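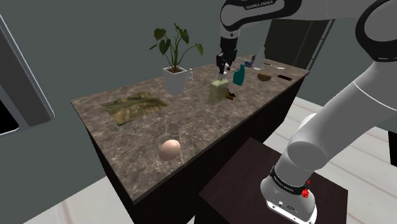
Sending Library Books to Romevum Primary School
Project report by Laiba Afridi and Malachy Costello
Submitted 18 Nov 2024

Background

Our project was to collect used children's books and send them to Romevum Primary School, which has a library room but very few books at the right reading level. The link with the school came through Hamdia Kassa, who taught there before moving to Wivavard and now teaches at our college. She put us in touch with the head teacher and helped us write the first letter.

We asked the school what it wanted before we collected anything. The answer was short: easy readers in English, picture books for the youngest classes, and atlases. They asked us not to send textbooks, as theirs follow the national course. They also said no encyclopedias – an earlier donor had sent several old sets and they take up most of a shelf.

Collecting

Our target was 200 books. We put boxes in the college entrance, the Wivavard public library and the Chauhan grocery store on Vedell Street. The boxes stayed out for most of February.

The library box filled up first. The one at the store got less than we hoped until Jawad Afridi moved it from the back wall to a spot next to the registers. We also got a large donation from a family clearing out a house, and we had to collect that by car.

In the end we took in 328 books. Some were not usable. We removed anything with missing pages, mold or heavy writing inside, and we also took out adult novels, cookbooks and a few manuals for computer programs. The adult books went to the library sale.

Sorting and packing

Hammad Shaikh set up a spreadsheet with the title, reading level and box number of each book. Reading levels were harder than we expected. Publishers use different systems, and many older books have no level printed on them. We ended up using three groups: picture books, early readers and chapter books. Hamdia Kassa checked a sample from each group and moved several titles down a level.

We packed 9 boxes. The first ones were too heavy to lift safely, so we repacked them in smaller cartons with picture books on the bottom and paperbacks on top. A list of titles was taped inside each lid.

Cost

Shipping was the main expense. We raised $1000 from a bake sale, a used clothing sale and a donation from the parents' group. Sea freight was much cheaper than air but slower, and the school said it did not mind waiting. We did not budget for customs paperwork at the other end, and the college paid that fee for us.

Problems

The biggest delay was the customs form. We described the contents as "mixed goods" and the shipper sent it back. The second version said "used children's books, no resale value" and was accepted. Our emails to the school also went unanswered for a while during exams, and we should have asked for the term dates at the start.

Next steps

The head teacher has asked for more atlases and for a simple way to record loans. Hammad is making a printed loan sheet, as the library room has no computer. Two students from the year below have agreed to take over the mailing list and the spreadsheet.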